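27 April 2026

Plukbridge set tour, route timing, second dry run.

Started the clock at the Wunus ticket office and walked the full loop with the audio guide on. Total 82 min including both filming stops, against 75 planned. Most of the overrun is at the Barrera courtyard: the episode two clip will not trigger until the phone is well past the gate. Trigger radius raised to 200 m, retest pending.

Step counter gave 3,173 for the loop. The February run gave more, but that one still had the harbor detour.

Diltov export of the location captions came to 892 lines. Over 200 was the limit for a single stop last time — the courtyard needs splitting into two stops.

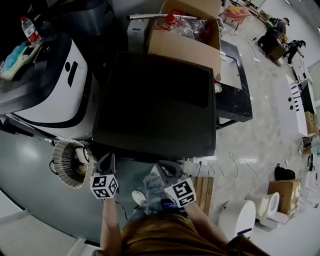
Stop four stays as is. Stop five loses the costume segment until the rights question is settled. Next: re-export captions, fix the stop order in the printed map, walk it again in the evening crowd.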